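CABLE AND HEADPHONE SORT-OUT, NOVEMBER

Quick one from me as the newsletter goes out tonight and I'm still typing. The headphone drawer. We need to talk about it.

Katia and I emptied the whole thing onto the floor of the Andholm room after lunch. 146 items. I counted because I wanted a number to shout at people with, so there it is. Headphones, earbuds, chargers for phones we haven't owned in years, a bag of foam ear pads (new, still sealed, who ordered those?), and more than 50 cables with no label at all. Liam found his own adapter in there, the one he accused all of us of taking last spring. He has been told.

What's going:

Anything with bare wire showing. Straight in the e-waste box by the back door.
Earbuds that have been in somebody's ears and have no owner. Sorry. No.
Chargers with bent prongs.
The two big speakers. Ilgın is taking them to Durmont Recycling along with the dead monitors, so if you want the monitors to go too, have them downstairs by 4.

What's staying:

27 pairs of headphones that play in both ears. Aidan sat and listened to every single pair with the same song and I don't think he will ever listen to that song again.
The long extension leads.
Splitters. We never have enough splitters, please stop putting them in your bags.

Now the tangles. Most of the afternoon went on this, not on the sorting. A few people asked how to undo a bad one so, quickly:

Don't pull. I know. Everyone pulls. Find a loose end, either one, plug end is easier to hold on to but the fatter plugs catch in the loops so try the thin end first if there is one. Work it back the way it came. Lay the thing flat on a table, not in your lap, and open up the middle with your fingers before you start threading anything through. If the cable is wrapped round the headband, take it off the headband first and deal with the knot after. Good light helps, so does a plain pale table, you can see which strand is on top.

If it takes longer than a cup of tea leave it for Katia. She likes them. She did a knot of four earbuds in the time it took me to find the lables.

And when you're done with a pair, please, PLEASE do not wind the cable tight around the ear cups. That is how the wire goes at the plug. Loose loops, as wide as your hand, one way and then back the other way so it doesn't twist. Then one of the soft ties (blue tub, top shelf). Folding headphones get folded first and the cable goes next to them in the bag, not round and round the outside.

Long black cables the same, big easy coils. If it fights you it wants to turn the other way, let it.

About plug colors, as this came up again. On the older two-plug headsets green is the sound and pink is the microphone. On most of the computers here the sockets match. If yours don't have colors look for the little drawing next to the hole. And if you plug them in the wrong way round nothing terrible happens, you just can't hear anyone and they can't hear you. Éabha did a whole call with Voltdale like that and they said it was a very productive meeting.

Storage from now on: one pair per zip bag, name of the room on the bag in marker. Bags stand up in the drawer like files. Loose cables go in the shoebox dividers by type. There's a spare divider if someone wants it for the kitchen drawer, which is the next problem and which I am not doing by myslef.

Still missing: the gray case from the Nic Giolla room and the short lead for the projector. Check your coat pockets.

Anything left in the tub marked MAYBE after the end of the month goes to Durmont with the rest. If you see something you want, put your name on it with tape, and take it home, don't just put your name on it.

Thanks to everybody who stayed late. Biscuits were Liam's.
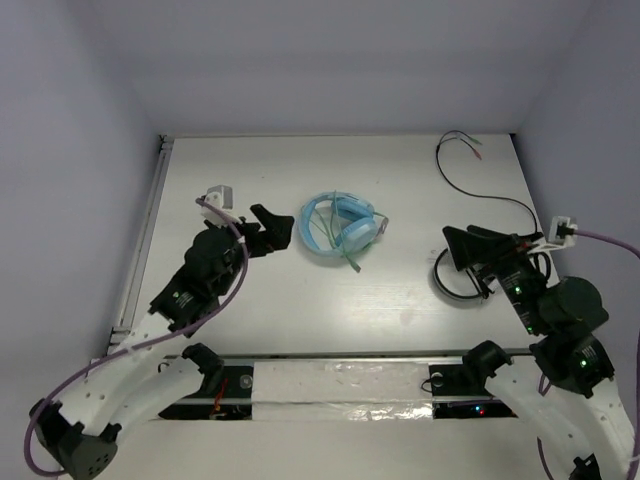
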